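## Soup Swap is back, and it's growing!

What a night we had at the Hollance hall. The winter Soup Swap brought in 29 pots, which is a record for us, and I'm still thinking about the smoky split pea with the rye crusts. If you brought that one, please write in – I'd love to print the recipe.

For anyone new, the swap is easy. You make a big batch at home, ladle it into quart jars, and go home with the same number of jars of other people's soup. Label yours with what's in it, and please put nuts, milk and shellfish in capital letters.

Vlasta Matoušek brought her sour mushroom soup again (dill, potatoes, a poached egg if you want one) and it was gone in minutes. She has promised to teach it at the Ollell Street kitchen in June, and I'm first on the list!
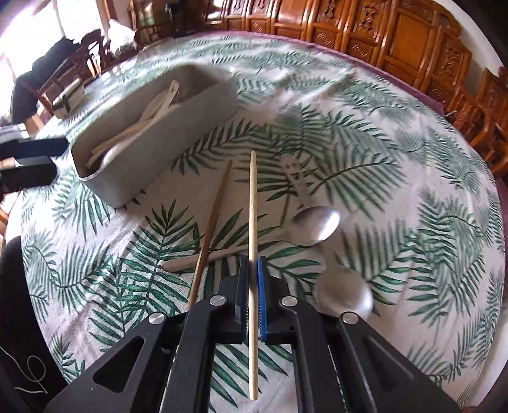
We also took in $311 at the door for the pantry shelf, so thank you, thank you. Rasmus Tamošiūnaitė is already planning a noodle night for the spring and wants to hear about broths, long-simmered or quick, meat or no meat. Send him your ideas or leave a note in the box by the Fankhauser Road entrance. Clean quart jars can go there too – lids on, please.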